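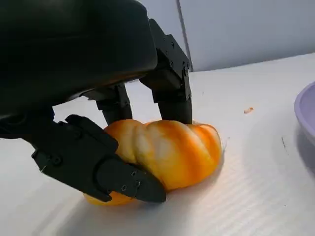 Abb. 1: Handgelenkkamera, Greifaufgabe Zierkürbis. Drei Finger in Kontakt, Schale rechts am Bildrand.

Prüfliste Datenaufnahme Greifzelle Madel
Lesezeit: 4 Minuten

Geltungsbereich: Zelle Madel, Mehrfingerhand mit Handgelenkkamera, teleoperierte Demonstrationen für den Lerndatensatz Grasano. Prüfung vor Schichtbeginn und nach jedem Objektwechsel.
Geprüft durch: Keabetswe Magagula
Gegengelesen: Charalambos Gkikas
Stand: Juli
Bewertung: i. O. / n. i. O. / Hinweis (H)

1 Personenschutz

1.1 Not-Halt am Bedienplatz, Funktion ausgelöst und quittiert: i. O.
1.2 Not-Halt an der Zellentür: i. O.
Kommentar: Taster schwergängig, löst aber bei jedem Versuch aus. Ersatz bestellt.
1.3 Zustimmtaster der Teleoperation, beide Stufen: i. O.
1.4 Bodenmarkierung Arbeitsraum vollständig: H
Kommentar: An der Türseite abgelaufen. Nachkleben bis zur nächsten Prüfung.
1.5 Eingriff in den Arbeitsraum nur bei Status »Halt«: i. O.
Kommentar: Gilt auch für das Zurücksetzen des Objekts zwischen zwei Episoden. Pause in der Aufnahmesoftware ist kein Halt.

2 Hand und Finger

2.1 Schrauben an Seitenplatten und Fingerspitzen, Sichtprüfung und Drehmoment: i. O.
Kommentar: Schrauben der distalen Glieder alle 200 Episoden nachziehen. Zählerstand steht im Aufnahmeprotokoll, nicht auf der Hand.
2.2 Gelenke spielfrei, kein Schleifgeräusch: i. O.
2.3 Fingerspitzen ohne Grat und Materialaufbau: i. O.
2.4 Kraftbegrenzung Profil »weich« aktiv: H
Kommentar: Profil wird beim Neustart des Steuerrechners auf Standard zurückgesetzt. Bis zur Korrektur durch Skonavetti von Hand laden und im Protokoll abzeichnen. Bei gerippten Objekten liegt die Fingerspitze sonst mit zu hoher Last auf der Rippe.
2.5 Kabelführung am Handgelenk, freie Drehung in beide Richtungen: i. O.

3 Arbeitsfläche

3.1 Platte rutschfest fixiert: i. O.
3.2 Fläche frei von losen Teilen: n. i. O.
Kommentar: Orange-brauner Krümel rechts neben dem Kürbis, dazu vereinzelte Flecken auf der weißen Platte (Abb. 1). Fläche vor der nächsten Episode abwischen, Krümel entfernen. Herkunft des Krümels nicht geklärt; Objekt auf Druckstellen prüfen, siehe 4.2.
3.3 Rillenrichtung der Platte wie in der Referenzaufnahme: i. O.
3.4 Beleuchtung gleichmäßig: H
Kommentar: Vordergrund und Umgebung des Objekts abgeschattet, Bereich rechts oben heller. Für Grasano zulässig, solange die Belichtung fest eingestellt ist. Automatik aus.
3.5 Hintergrund ohne Fremdobjekte: i. O.

4 Objekte

4.1 Objekt laut Aufgabenblatt, Kennung eingetragen: i. O.
4.2 Naturobjekte ohne Risse, Fäulnis, austretenden Saft: H
Kommentar: Kürbis nach jeder Serie abnehmen und von allen Seiten ansehen, auch die Auflageseite. Bei Einkerbung austauschen, neue Kennung vergeben. Alte Episoden bleiben gültig.
4.3 Schale in Startposition: i. O.
Kommentar: In der Handgelenkansicht nur teilweise erfasst. Zulässig, sofern die Übersichtskamera sie vollständig zeigt. Gkikas: bitte im Aufgabenblatt ergänzen, die Frage kommt jede Schicht.
4.4 Startlage des Kürbisses zwischen den Episoden variiert: i. O.

5 Aufzeichnung

5.1 Zeitstempel Kamera und Gelenkwinkel, Versatz innerhalb der Toleranz: i. O.
5.2 Linse der Handgelenkkamera sauber: i. O.
5.3 Speicherplatz für eine volle Schicht: i. O.
5.4 Sollmenge der Serie: 100 Episoden je Objekt, gesamt 2.880: H
Kommentar: Gesamtzahl nicht durch 100 teilbar. Restserie wird als eigener Block geführt. Magagula klärt die Zuordnung mit Joseph (Projektablage).
5.5 Abgebrochene Episoden markiert und nicht gelöscht: n. i. O.
Kommentar: Zwei Abbrüche ohne Grund eingetragen. Nachtragen. Fehlgriffe werden für das Training gebraucht, ohne Kennzeichnung sind sie unbrauchbar.

Ergebnis: Freigabe mit Auflagen. 3.2 und 5.5 vor Wiederaufnahme beheben, 2.4 bei jedem Neustart. Nachprüfung 3.2 durch die laufende Schicht, 14:30 Uhr, Kürzel genügt.

Kontakt: Zellenbetreuung Madel | © Skonavetti | Nach oben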